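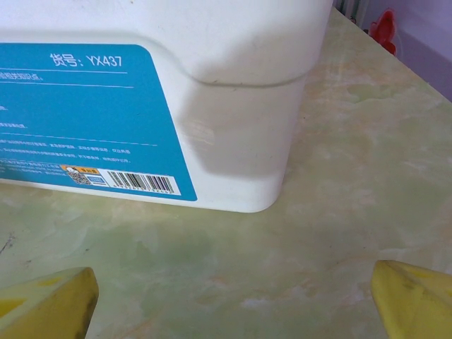 Storing flour, rice and other dry goods

Dry goods keep well for months if they are kept cool, dark and sealed. Most of the trouble people have with them comes from paper bags left open at the back of a warm cupboard.

Start by emptying the cupboard completely. Wipe the shelves with a cloth wrung out in hot water and a little washing-up liquid, paying attention to the corners and the holes where the shelf pegs go. Flour collects there and so do pantry moths. Leave the doors open until the shelves are dry.

Containers

Square or oblong tubs use the space better than round ones. A 1000 ml tub suits lentils, sugar or couscous for a small household. For plain flour go up to 2000 ml, which will take a full 1 kg bag with room for a scoop. I use Renar tubs for most things and keep a few old jam jars for seeds and spices.

Wash new tubs before using them and let them dry overnight with the lids off. A tub that looks dry can still hold water in the groove of the lid, so run a piece of kitchen paper round it.

Never top up. Finish what is in the tub, wash it, then refill. If there is a bit left over, tip it into a bowl, fill the tub with the new stuff and put the old back on top.

Labels

Masking tape and a pencil work as well as anything. Write what it is and the best-before date from the packet. For rice and pulses I also cut out the cooking instructions and tape them to the underside of the lid.

How long things keep

White flour: up to a year
Wholemeal flour: three months, longer in the freezer
White rice: two years
Brown rice: six months
Porridge oats: a year
Ground almonds: three months once opened, in the fridge

Wholemeal flour and brown rice contain more oil and turn sooner. Smell them before use — if there is a whiff of old paint or putty, throw them out.

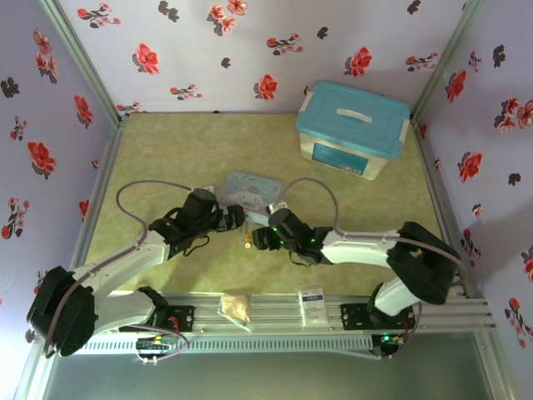
Can I keep flour in the cupboard next to the oven?

It is better kept elsewhere. The warmth shortens its life, particularly with wholemeal, and steam from the hob can make it go lumpy. Keep tins and crockery there and move the flour to an outside wall or a low cupboard.

Moths

Webbing in the corner of a packet means moths. Bag up anything affected and put it in the outside bin the same day. Vacuum the shelves and empty the vacuum straight away. New flour can go in the freezer for four days before it goes into the tub. Let it come back to room temperature while still sealed, otherwise it will pick up damp.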